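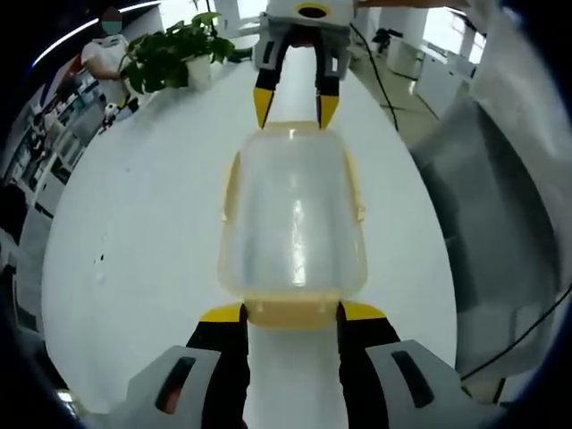 From: Eun-ji Maeng
To: Festuncombe home-automation list
Subject: Re: chores, are we there yet?

Yoon-hee Jang wrote:
> My sister-in-law asked me at dinner whether she should hold off on
> a new dishwasher and wait for a robot that clears the table too. I
> said don't wait, but then I couldn't give her a good reason. Is
> anyone closer to this than I am?

Hi Yoon-hee, and hello everybody,

I'd tell her to buy the dishwasher! I say that with love, as somebody who has spent far too many evenings on this subject (my husband would say all of them).

Picking up one plastic box from a clear table is getting pretty decent. Two grippers, one at each end, that sort of thing. See-through plastic still makes me nervous, though, with the shine on top and edges that a camera can lose track of. And then there are lids. My own kitchen drawer has 7 of them that fit nothing I own, and I'd love to see a machine make sense of that.

Over at Gadham they logged 2,645 tries at putting leftovers boxes away and called 2,041 of them good. I was thrilled when I read it, and then I pictured the rest of them on my kitchen floor, soup and all.

Folding towels I'd believe sooner. Wiping a counter too, if you don't mind waiting 60 seconds for what takes you five.

Does anyone have newer numbers from the Rultivero people? I lost track of them in October.

Warmly,
Eun-ji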